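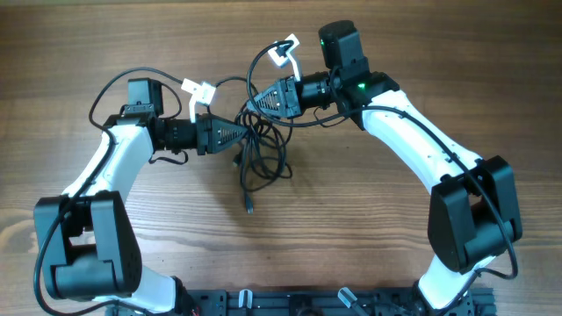

Tuston Work Table, Wood Top
Manufacturer: Skemovitz
Top width: 1379 mm
Finish: matte, medium brown
Price: $1196
Freight: $149 flat rate, lower 48 states
Page last revised April 4, 2026

Overview

The Tuston is a fixed-height work table with a wood top on a steel underframe. It is sold for assembly, bench testing, layout and general shop or office use. The top is supplied as one piece. The underframe ships flat and is bolted together on site.

Tops are sold in the 1379 mm width only. The earlier narrow version was discontinued in September and its underframe does not fit the current top. Customers replacing a narrow table need to order the complete unit.

Top

Grain runs along the width of the table, left to right as seen by a person seated at it. Color is a warm brown with tan and honey areas and darker, more reddish bands. The banding varies from one top to the next, and also across a single top. Tops are not color matched between orders. Where two or more tables are to stand side by side, put them on one order and write "same batch" in the notes field.

The finish is matte with a faint sheen. Under strong side light the paler parts of the grain can look washed out. A gloss finish is not offered.
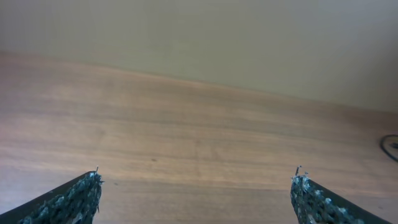

The rear edge is straight and has no lip, so the table can be pushed flush to a wall. If cords need to drop behind the table, leave a gap at least as wide as the largest plug. A rear cord tray (Vadine, sold separately) screws to the underframe and takes up no space on the working side. There is no cord hole in the standard top. Holes can be cut to order but the top is then not returnable.

Underframe

Four-leg welded end frames with two bolted cross rails. Powder coated. Leveling feet are included and are adjusted by hand from above the floor plate. Casters do not fit this underframe.

Fixing equipment to the top

Clamping is preferred over screwing. Use clamps with flat pads, and place a thin rubber or cork sheet under any metal plate that will stay in one position. Plates should sit with their full underside on the top. A plate that overhangs the edge concentrates load on the corner and may leave a dent.

Wood screws may be used in the top if pilot holes are drilled first. Do not drill through. Screw holes are not covered by the warranty, and neither is any mark left by a clamp without pads.

Rubber feet on small appliances can leave dark rings if they are not moved for long periods — felt or cork underneath prevents this.
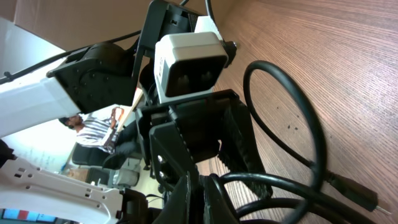
Cables can lie directly on the finish. Lift connectors with exposed metal ends when moving them, as a pin dragged across the grain will scratch it. Coil excess length loosely and keep it out of the clamp area.

Cleaning and care

Remove dust and grit with a dry cloth or soft brush before wiping. Small specks of debris act as abrasive when rubbed. Wipe along the grain with a damp cloth and dry immediately. Mild dish soap is acceptable. Do not use acetone, scouring powder or melamine sponges.

Light scratches can be treated with the Woo surface kit, which contains a fine pad and a bottle of matte oil. Work along the grain and treat the full width of the top in one pass. Spot repairs remain visible as a change in sheen.

Delivery and assembly

The table ships in 2 cartons, top and underframe. The top carton requires two people to lift. Check the corners before signing for delivery and note any carton damage on the driver's slip. Store the top flat if assembly is delayed, and let it stand unwrapped in the room overnight before bolting it down.

The bolt slots in the cross rails are oversized to allow for seasonal movement in the wood. Tighten until the washer no longer turns, then stop.

Technical questions and requests for cut holes: Hae-won Ham, product support, Skemovitz. Include the order number and a sketch with dimensions from the left front corner.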